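Chapter 4
Does Color Change How We Feel in a Room?

Walk into any paint store and you will be told what colors do. Blue calms. Yellow cheers. Brown makes a big room feel small, and small rooms, by the same logic, should be white. The advice comes on little cards, and it is given with a confidence that a doctor would be embarrassed to use about a drug that had been tested for ten years.

This chapter asks where such claims come from and how much weight they can bear. The short answer to the second part is: less than you have been told. The longer answer takes up the next four sections, and it will send you back to Chapter 2, where we talked about sample size. 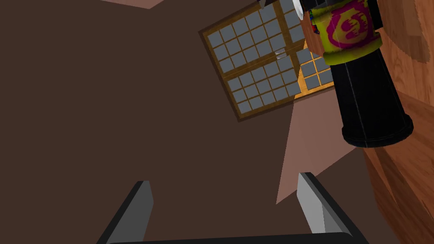 Figure 4.1. Plain dark brown beside reddish wood in a rendered interior.

Start with the word "calming." It sounds like a measurement, but it may mean that people said they felt calm, that their pulse dropped, that they stayed longer, or that a designer thought they looked relaxed. These are four different things. A study that finds one of them is often quoted as if it had found all four, and by the time the finding reaches a magazine the word "may" has usually gone missing.

Consider the Donlow waiting room survey, which you will meet again in Section 4.3. Anjana Siriwardena asked 197 clinic visitors to rate their mood before and after the walls were repainted from gray to pale green. Ratings went up. The repainting was finished in November, and the same month the clinic put in new chairs and cut the average wait by 26 minutes. What did the green do? There is no way to tell from these numbers, and Siriwardena said so in her report. The paint company that later quoted her did not.
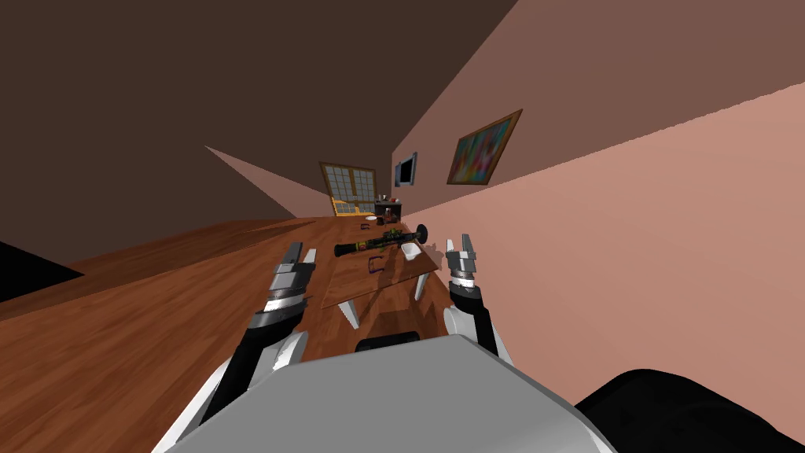 A second problem is time. Most color studies put a person in a room for less than an hour. People live in their rooms for years. The Brodside follow-up is one of the few that went back: of 58 tenants who had called their new wall color "striking" in the first week, most could not name it correctly a year later with their eyes shut. That does not prove color has no effect. It does suggest that a first impression is a poor guide to the rest of the lease.

Third, colors do not arrive alone. A wall comes with a floor, a ceiling, a window facing one way or another, and a bulb somebody picked because it was on sale. Change the bulb and you have changed the wall.

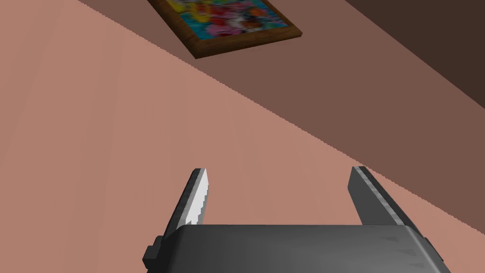
Chun-hung Fu tried to deal with this in the Lekine trials by keeping the furniture and lighting fixed and changing only the paint. About 161 people took part. The differences in reported mood were small, they ran in both directions, and the largest of them vanished when the ratings were collected at 4 p.m. instead of in the morning. Fu called the result "mixed." A blunter reader might call it nothing much. 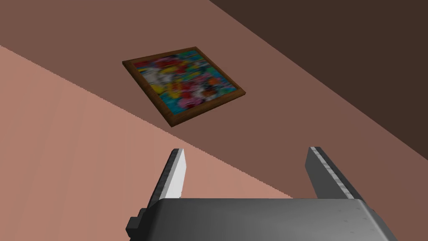

Keep three questions in mind as you read Section 4.1. What was measured? What else changed? Who paid for the paint?

Key terms: self-report, confound, novelty effect, follow-up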